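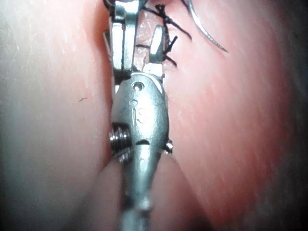 Steel gripper jaws against pink synthetic tissue

Wonent 629 Street Cabinet Controller

The Wonent 629 runs street lighting, car park signs and water metering from a single roadside cabinet. It is sold to developers laying out new districts and to councils replacing older kit, and was first fitted at Grukberg, a planned town of homes, offices and two schools.

One controller handles up to 1000 lamp points. Each lamp can be dimmed on its own or as part of a group, and the timetable is held in the unit, so the lights keep to it if the network link drops. Water meters report every hour. Parking counts are passed on as they change.

The cabinet door is wide enough to work through with gloves on. Fuses are at the front — the older 296 had them behind the power supply — and all cable entry is from below. 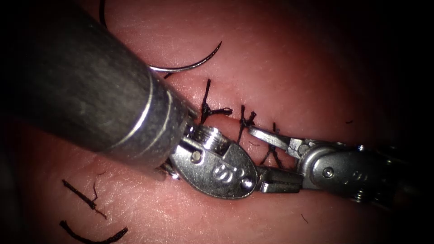

What is in the box

Controller unit with mounting rail
2 aerials, one fitted and one spare
Door key and seal kit
Printed wiring guide

Meters, lamp nodes and the Duman battery pack are ordered separately. The battery pack must be fitted by an electrician.

Software

Settings are made in Flavari, through a browser. A licence for the first site is included in the price. Owners of the 296 can import their lamp groups, but timetables have to be entered again.

Delivery

Orders placed now ship in June. Please give the site postcode and the number of lamp points when asking for a quote.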